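Workshop Tips: Cabinets in a Cell With an Arm

These notes apply to storage cabinets that are opened by an arm on one shift and by people on the other. They come from the Dendwood finishing shop, where the arm took over fetching and returning fixtures in September. Most of the changes were to the cabinets and to habits.

Hinges. Check the screws every 200 openings. A person eases off when a door binds. An arm on a fixed path keeps pulling until its force limit trips, and the hinge screws take the load. We set the limit at 30 newtons for doors. If a door needs more than that, clean and realign it before touching the setting.

Door travel. Fit a stop so the door always ends at the same angle. Before the stops went in, Temitope Bako was re-teaching the door position at the start of most shifts. Now it is part of the monthly check.

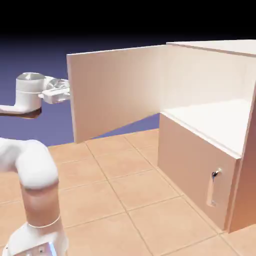

Simulate the door before teaching it on the floor. Model both positions, open and closed, with the real hinge side and the real door width. Pay attention to the outer vertical edge. With the door swung fully open to the left and the gripper just off that edge, in the upper third, you can read the clearance between the fingers and the door and see whether the forearm stays out of the swing. Run the close from there at low speed. Then check the lower front separately; a vertical handle on a closed panel needs its own approach and its own grip width.

Shelves. Leave the front lip clear. Fixtures go back at least 55 mm from the edge, on a marked line. People tend to set things down at the front because it is quicker, and this was the main cause of stopped cycles in the first weeks.

Handles. Keep them, even on doors the arm moves by the edge. Anyone working the manual shift still needs one. Wipe off oil and wax at the end of the shift.

Handover. The outgoing operator closes every door and signs the sheet. Onyekachi Babalola added a line for "door left open on purpose," with a space for the reason. Use it. An unexplained open door means a call to whoever was on before.

Job changes. Fetching used to take up a good part of the assistant's day. That time now goes to inspection, labeling and cell resets, so plan training for all of them. Resets took the longest to learn here, roughly 11 shifts per person. Pair new people with someone who has already done it, and have them practice the restart from a half-open door, the case that comes up most.

Spare parts to keep in the drawer: hinge screws, door stops, finger pads, marking tape.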